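February, late, and the kettle is on for the second time

I have been meaning to write something down all week and it's always been too hot or I've been too tired, but tonight there's a breeze coming through from the verandah at last and I can hear the frogs going down by the creek at Hartley, so I will have a proper go at it.

The big job has been the toy bricks. I don't know how a family ends up with so many bricks! They came back from my sister's place in one enormous bag, all colours in together, with hair ties and biscuit crumbs at the bottom and 2 library cards that expired years ago. I tipped the lot into the laundry trough and washed them in warm water, 80 or so at a time was the plan, but of course I lost track and just kept going until my fingers went wrinkly. They dried on beach towels along the hall and we all had to step over them to get to bed.

Then came the sorting, and I must say I have enjoyed it far more than I expected to. Green goes in one bin, blue in the next, yellow in the last, and your mind wanders off wherever it pleases.
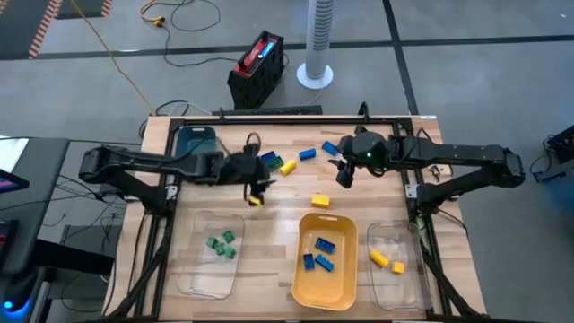
Green, blue, yellow, and a few still to go on the butcher-block.

I do like that orangey-yellow bin in the middle, with the handle cut into the rim. The clear ones are handy too, as you can tell at a glance what's in them -- though it does nag at me a little that the blue ones live in the yellow bin and the yellow ones don't. I thought about swapping them over and then decided I would leave well enough alone.

It put me in mind of Mum's button tins, which she kept by colour as well, with the odd ones in a jar on the windowsill. I used to be allowed to sort them when I was home sick from school. I wonder where that jar got to.

Must ring about the gutters tomorrow, and get more tea.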